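Inicio > Trabajos de estudiantes > Interiorismo y mantenimiento > Informe final

Renovación de superficies de madera en viviendas de alquiler: comparación de tres acabados

Autores: Amr Lamrani y Wagner Nogueira
Tutor: Fergus Leckie
Fecha de entrega: 7/2/18

1. Objeto del trabajo

El presente informe compara tres procedimientos de renovación de mobiliario de madera clara: el aceite duro, el barniz al agua y la cera en pasta. El encargo partió de la gestora de alquileres Plilley, que desea fijar un criterio único para los muebles de sus viviendas amuebladas. Se valoraron el coste de material, el tiempo de aplicación y la facilidad de limpieza posterior.

2. Método

Se prepararon 60 probetas de madera maciza, lijadas a mano y distribuidas en tres grupos. Los productos fueron suministrados por el almacén Kokkinos. Cada probeta recibió dos capas, con el intervalo de secado indicado por el fabricante, y se sometió después a manchas de café, aceite de cocina y tinta lavable. La limpieza se efectuó con paño húmedo y jabón neutro.

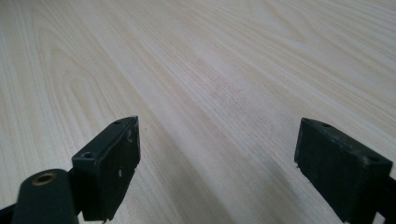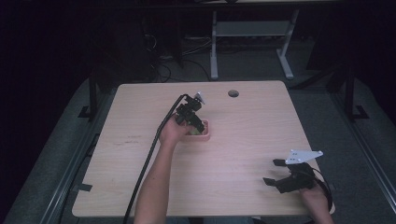
Las manchas se evaluaron a los 17 minutos de su aplicación y de nuevo tras la limpieza. La valoración correspondió a los dos autores por separado; en caso de discrepancia prevaleció la nota más baja – criterio acordado previamente con el tutor.

3. Resultados

El barniz al agua obtuvo la mejor nota frente a la tinta y el café. El aceite duro presentó cercos leves, que desaparecieron al repasar la zona con el mismo producto. La cera ofreció el tacto más agradable, pero exigió una nueva aplicación en casi todas las probetas. El gasto total de material ascendió a 1.334 coronas.

4. Recomendaciones

Para mesas y encimeras de uso diario se propone el barniz al agua. En estanterías y cabeceros puede mantenerse el aceite duro, cuya reparación localizada no requiere lijar la pieza completa. Queda pendiente repetir el ensayo con calor directo – no se dispuso de plazo para ello – y revisar las probetas en octubre.

Trabajos relacionados
Limpieza de juntas cerámicas sin lejía (Callum Ritchie)
Pintura de armarios de cocina: el caso Jurkstead
Organización de trasteros en el edificio Prillitz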